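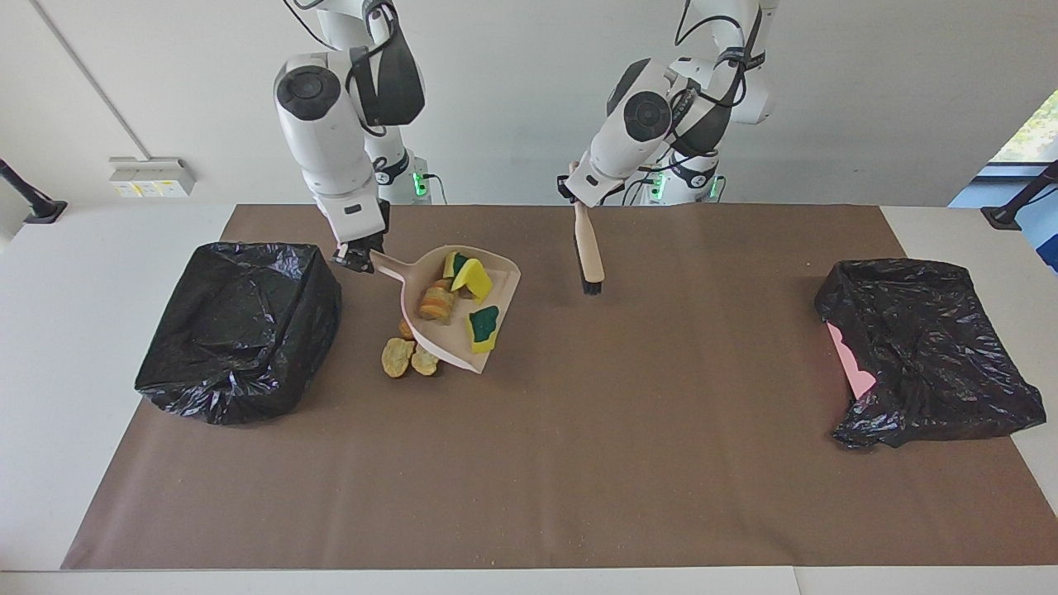
Sponges in the dustpan, brown paper down on the table.

Lockwood Long-Handle Dustpan Set, four months in

I never thought I'd have opinions on a dustpan, but we gutted our kitchen in January and I have swept up more plaster than flour this year, so I guess I've earned them. I bought the Lockwood set at the Restmont hardware store after my old pan cracked right down the middle (mid-sweep, of course!).

Good stuff first. The lip sits really flat on tile, so you don't get that annoying gray line of dust that you chase backward across the whole room. The handle is long enough that my back stopped complaining by the second week. And it takes a beating! I've stepped on it, dropped it down the basement stairs and scraped dried grout off it with a putty knife, and it's still in one piece.

Now the gripes. The brush is just okay. The bristles splayed out by March, and dog hair winds itself around the base so tightly that I have to snip it out with nail scissors. My neighbor Darren Whiteley has the Dindeo one, and his brush still looks new, though his pan is so shallow that everything slides back out when you walk to the trash. We've talked about swapping brushes. We probably will.

Also, the hanging hole is tiny. It won't go over a regular hook, so mine lives on a bent nail behind the pantry door.

Would I buy it again? For the pan, yes, and I'd pick up a better brush separately. It does fine on wood floors and tile, but skip it for carpet. Mine was on the Saturday sale rack, so check there before you pay full price. 4 stars.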